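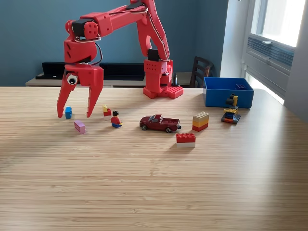 Red arm, black servos, tabletop.

So I finally finished Drultlow, all six episodes, and then I did the thing I always swear I won't do and went straight back to the book. It's a paperback with the tie-in cover, because the library only had that one, and I've been carrying it around in my bag since September with a grocery receipt for a bookmark.

If you missed it, Drultlow is the miniseries made from the Mac Mathúna novel, the one about the ferry family and the hotel that keeps changing hands. The book came out years ago and did okay and then got passed around by people who like long sad books with boats in them (hi). I read it the first time on a bus trip and cried in a rest stop parking lot. I had opinions going in, is what I'm saying.

The first thing you should know is that the novel is 87 chapters long. Some of them are a page. One of them is a list of what's in the hotel's lost and found, and it's my favorite chapter in the whole book, and I would've bet money it wouldn't make it to the screen. It did! It's in episode two, before the credits, with the younger sister reading it out loud while she folds towels. No music. They let it go on just long enough that you start to wonder if something's wrong, and then the phone rings. I rewound it twice.

What I wasn't ready for was losing the uncle. He's in maybe a third of the book and he's a terrible man and very funny, and the show gives all his best lines to the hotel cook. I get it, kind of. You've got six hours and you can't have two people wandering through the kitchen being rude. But the uncle is the one who sells the boat, and if the cook is the one being rude then somebody else has to sell the boat, and now it's the mother, and that changes the mother completely. In the book she finds out last. On the show she's known since the first episode and she's just been carrying it. I hated this for two days and now I think it might be better? The breakfast in episode five doesn't work any other way. She butters the toast right out to the corners and you know she's going to tell them, and then she doesn't.

My sister-in-law thinks I'm overthinking the toast.

Okay, the ending. I'll be vague. The novel stops in the middle of a conversation, and people were furious about it, there are whole threads. The show gives you the rest of the conversation. It's four or five more lines, nothing big, and I sat there on the couch with my hand over my mouth because I'd been making up my own version of those lines since the bus trip and mine were worse. I still wish they'd left it alone. I can hold both of those in my head.

I went looking for the script afterward and found the first episode posted on the Prenero site, where they put up a few every year around awards time. If you've never read a TV script, do it, they go so fast. There's a bit where the writer describes the whole harbor in the words "Wet. Home." and that's it, that's the harbor, and in the book it's two and a half pages. I love those two and a half pages. I also laughed.

A couple of you asked about Driredside, which is the other big adaptation everybody's watching right now. I tried. The book is 1246 pages and I gave it 200 of them before I took it back, so I can't tell you how faithful it is. I can tell you the show looks expensive and everyone in it whispers. I made it through three episodes with the captions on. There's a horse I liked. If it picks up, let me know in the comments and I'll give it another shot over the holidays, but I'm not promising anything.

Oh, and one correction from my last post – I said the Drultlow book was set in the nineties, and it's the summer of 2000, going by the calendar in the hotel office. The show moves it up a little so there can be cell phones, and then does almost nothing with the cell phones except lose one in the water. Thanks to the two people who emailed. You were both very nice about it.

Next up I'm reading Mac Mathúna's short stories, which I found at the used place for next to nothing with somebody's pencil notes all through them. The person before me really did not like the third story. There's an option on one of them, apparently, the one with the lighthouse auction, and I'd like to get to it before anybody gets cast so I can picture my own people for a while. I'm slow, though. Give me until spring.

Comments are open again, I fixed the spam thing.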